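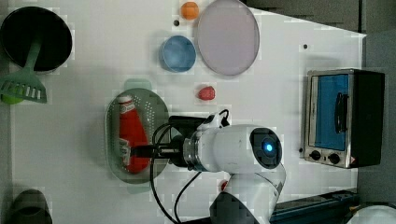 Tundham workshop opens its handling cell to visitors

Apr 23, 2023

The Keresel handling cell at Tundham was shown to the public at the weekend, in the first open day the workshop has held since it moved into the Nollent building. A total of 66 visitors were booked in, in small groups, with the last group finishing late in the afternoon.

The cell consists of a white tabletop, a single white arm and a two-finger gripper. For the demonstration the table was laid with kitchen items, among them a toy ketchup bottle, a strawberry, a small orange ball, a bowl and a plate. The task was a simple one to state: pick up a named item and move it to a named place. Items were put back by hand between runs, and no attempt was made to return them to the same position. Staff said this was deliberate, as the control software is meant to cope with a layout it has not met before.

Most questions from visitors concerned grip force. The bottle used on the day is made of felt, and soft items give the controller less to work with than hard ones. A stiff object stops the fingers at a definite width. Felt keeps giving, so the closing movement has to be ended on motor current and not on position alone. The current limit was set low for the open day and left there.

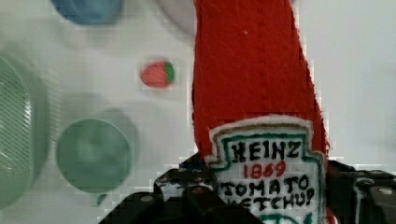 The gripper closed on the felt ketchup bottle at its label. View from the wrist camera.

Views from the wrist were shown on a screen next to the seating, with a second screen for the wider views of the table. The two were not synchronised, and the delay between them was noticeable when the arm moved quickly. A fix is planned. Arm speed was limited throughout, and visitors stayed behind a line taped to the floor.

Krajewska, which supplies the planning software, used the afternoon groups to run a newer version alongside the one in regular use. The newer version replans during the approach if the target has shifted. The older one stops, withdraws and starts again. Both were run on the same table. No scores were kept, and the workshop has asked that the demonstration should not be read as a comparison of the two.

Internal testing is a separate matter. The workshop's target is 1000 logged picks on the present set of items before anything is added to it.
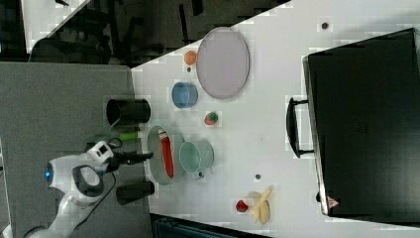
Logging takes place on weekdays only, in two sessions, and each pick is stored with the views from all cameras and the gripper current. Failed picks are kept in the log together with the successful ones. Runs stopped by an operator are marked separately and left out of the total.

Several visitors asked whether the cell could deal with liquids or with real food. It is not rated for either, and there are no plans to change this under the present project.

A further open day is expected in July, subject to the building being available. Places will be free but must be booked, and group sizes will stay as they were. Schools wishing to bring a class should contact the Tundham office in advance, as the viewing area has step access only.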